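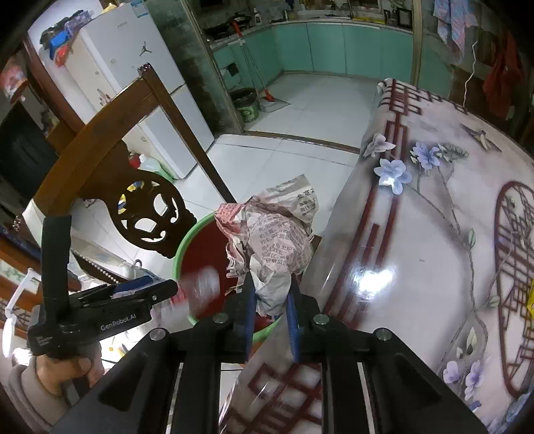

Maxence Delaunay had never in his life thrown away a newspaper without reading it one last time, and at seventy he saw no reason to start, which was why clearing out the front room on Wirnier Street had taken him since breakfast and was now eating into lunch.

"It's wrapping paper," said Ruairí Phelan, who had come over from Pranton to help and had so far mostly made tea. "It came around a teapot. You can't even read it."

"I can read Beijing," said Maxence, with some dignity. "And I can read history. My wife taught me those two, and a few for the menu."

He smoothed the sheet over his knee – a big, soft, gray sheet, gone limp as cloth at the folds – and looked at it for a good long while. She had packed that teapot herself, the July they came home, sitting on the floor with her shoes off and scolding him for buying a second one. There had been 36 cups as well, and he could account for 4 of them.

Ruairí put down his mug and, being a kind man under all the grumbling, pulled a chair over and sat.

"Read me the rest, then," he said.

"I can't, I told you."

"Well, make it up."

So Maxence cleared his throat and began with the weather in Beijing, which was fine and a little windy, and went on to the price of plums, and by the time he reached the sports page the tea was cold and neither of them had touched the bottles.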